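Section 4. Kitchen chores: first set-up and what to expect

This section is for the Sturnar arm with the Dernel chore software, version of March 2022. Please complete Section 3 (fixing and power) before you start.

4.1 Before you begin

Many customers ask us if the arm can already do the kitchen work at home. Our answer is: some small parts of it, slowly, and with a person near. It can pick up a cup and put it on a plate. It cannot wash a greasy pan, and it should not be used with hot food or a real oven. We recommend that you learn with toy items first, also if you have much experience with other machines.

4.2 Preparing the table

1. Clean the tabletop with a damp cloth and let it dry fully.
2. Switch on the lights you will use every day. If the light changes a lot, repeat the calibration in 3.6.
3. Put the larger items down first, then the small ones.
4. Leave a free space between items so that the fingers can close. 23 mm is enough for most shapes.
5. Keep handles turned away from other items where possible.

Note: The arm finds light-coloured items on a light table with more difficulty. If it misses the same item many times, move the item or choose another colour.

CAUTION: Keep hands and sleeves out of the work area when the green lamp is on.

4.3 Running the first chore

1. Open the Dernel program and choose Chores, then Tidy.
2. Choose one item only. We advise a cup or a mug.
3. Press Start and keep one hand near the stop button.
4. Wait until the arm is back at its rest position before you touch anything.
5. Repeat with the same item in a different place.

In our test kitchen in Grenelport we ran the Tidy chore 127 times in February. The arm needed help in 17 of these runs, mostly with flat things and things lying one on the other.

4.4 Mixed items

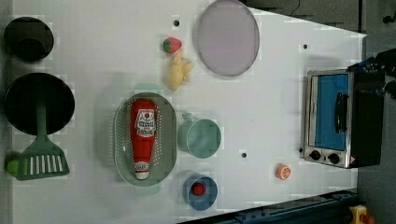

When single items go well, you can try cookware and play food together. Go up in difficulty little by little. A bottle inside a colander is harder than a bottle on the table, because the fingers can touch the rim. A spatula resting on a pan may slide when the pan is lifted, so program the spatula first.

Oven doors are a separate chore (see 4.7). Set the grip force to level 2 and do not let the arm pull if the door is stuck.

CAUTION: Never leave the arm working alone, even when the last runs were all good.

If the arm stops with the message "Grip lost", remove the item by hand, press Reset and go back to step 2 of 4.3. If the message comes again, contact your Nuchit dealer and have the serial number ready.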